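Clekus Dog Walking and Home Visits: your questions answered

Last updated April 17, 2022

What areas do you cover?

We cover Bindley and the villages on the Potico side of the river. If you live further out, ask anyway. We sometimes have a walker who passes your way.

Do I have to meet the walker first?

Yes. We don't take a key or a booking until your dog has met the person who will be walking it. The first meeting is free and takes place at your home. Please have the lead and harness you normally use ready by the door.

How long is a walk?

The standard walk is an hour, counted from your front door. We also do 15 minute garden visits for puppies and older dogs that don't need to go far.

Will my dog be walked with others?

Only if you agree to it. Group walks have no more than 3 dogs and we try to match them by size and pace. Dogs that pull hard or are nervous of others go out alone — this costs a little more.

My dog chases things. Can he still go off the lead?

We keep every dog on the lead for the first few weeks. After that it's up to you, and we need it in writing. Dogs with poor recall stay on a long line.

What happens on a home visit?

The walker lets the dog out, changes the water, feeds if you've asked for it and spends the rest of the time with the dog. We can draw curtains and switch on lamps if you'll be back late.

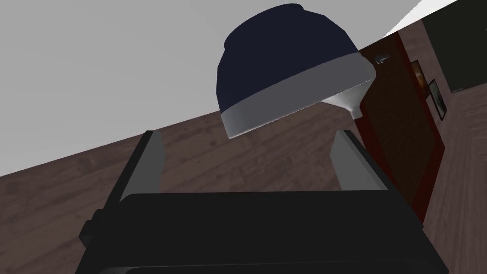
A dark blue dome with a pale grey rim.

Please tell us which rooms are off limits and which doors should stay shut. A note on the kitchen worktop is fine, but a message the night before is better.

Can you give my dog medicine?

Tablets and ear drops, yes. We don't give injections. Leave the dose written down with your vet's number. Many of our customers use the Rusnák practice, and we have their number already.

What if it's very hot?

In August we move most midday walks to early morning. If that doesn't suit you, we'll do a garden visit at the usual time and charge you for that only.

How do I cancel?

Let us know by six the evening before and there is no charge. After that we charge 80 per cent of the price of the walk.

Where do you keep my key?

In a locked cabinet at the office, with a number on it and no name or address. The walker signs it out and back in each day.

Who do I speak to if something goes wrong?

Nnamdi Babalola runs the bookings and deals with complaints himself. Ring the office, or leave a message and he will call you back the same day.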